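**Thread: Rotary tool on a butcher-block bench, carpet underneath**

### skornlow
Thursday, February 24, 2022

I do small cleanup work on printed plastic parts. Mostly taking down edges and opening up slots that came out tight. The bench is a light butcher-block top in a carpeted office room, and moving to a room with a hard floor isn't possible until October.

Two things I'd like opinions on. First, the dust. The plastic gets into the gray carpet and the vacuum doesn't get all of it. Second, what should stay on the bench while I'm grinding. I like having the clear compartment box with the small white pieces within reach, plus the little bottle with the blue cap and a sheet of paper for notes. My brother thinks all of it should go on a shelf.
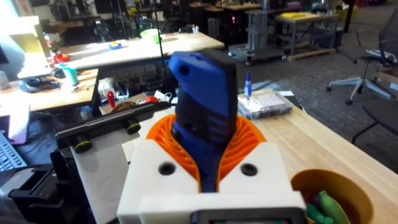
### Toma
Your brother is right about the compartment box. If one of those sections gets dust in it you'll be picking it out for an evening. Lid shut or off the bench. I'd move the cup with the green stuff too, since anything open on top collects dust.

For the carpet, get a chair mat, the biggest one you can fit. I have one under my bench and it sweeps clean in 2 minutes. You also get to stop hunting for dropped screws in the pile.

### fukden_mike
Disagree on clearing everything. I've tried it and I just end up walking back and forth with dusty hands, and then the dust is on the shelf as well. Keep the box where it is and shut it. Paper can go under the work, where it catches the crumbs.

A chair mat with casters on it slides around on carpet unless it has the spikes on the bottom. Check that before you buy.

More important question, what speed are you running? Printed plastic melts if you go fast. If you're getting strings and balls on the bit instead of powder, slow down. Powder is annoying but strings mean you're ruining the edge.

### skornlow
Slow end of the dial. I get some strings when I press. I use a small round grinding head, and I have the light on the nose of the tool switched on because the room light leaves shadows in the grooves. 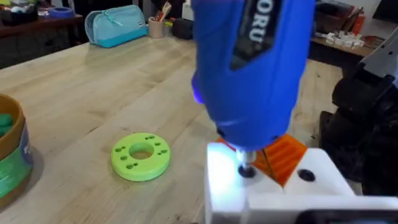
I've been using that same head on everything, orange parts and white parts both. Is it the wrong thing for plastic? A sanding drum seems too wide for the channels I need to get into.

### Costel Jurić
Grinding heads load up on plastic. They're for metal and stone. A small carbide burr cuts cleaner and you can brush it out. I bought 3 cheap ones in different shapes and only ever use the ball.

On the light, it washes out a white part when you're close. I switch mine off for white plastic and put a desk lamp low to the side. You see the edge much better.

### Toma
Second the burr. I don't agree about the light. I leave mine on and turn the part until the glare goes somewhere else. A low lamp is one more thing to knock over.

### fukden_mike
Has anyone mentioned hand files? For a slot that's slightly tight I'd take a needle file over any rotary tool. No melting, and the dust drops straight down onto the paper. 15 strokes and check the fit.

### skornlow
I have needle files somewhere. Will try one on the next slot before I order burrs. The mat is going on the list, with spikes. Box stays on the bench, lid shut, and the cup goes on the shelf.

### Costel Jurić
Wear a mask for the rotary work whatever you decide about the carpet. And wipe the bench with a damp cloth before you vacuum, so you aren't blowing the fine stuff off the top with the exhaust.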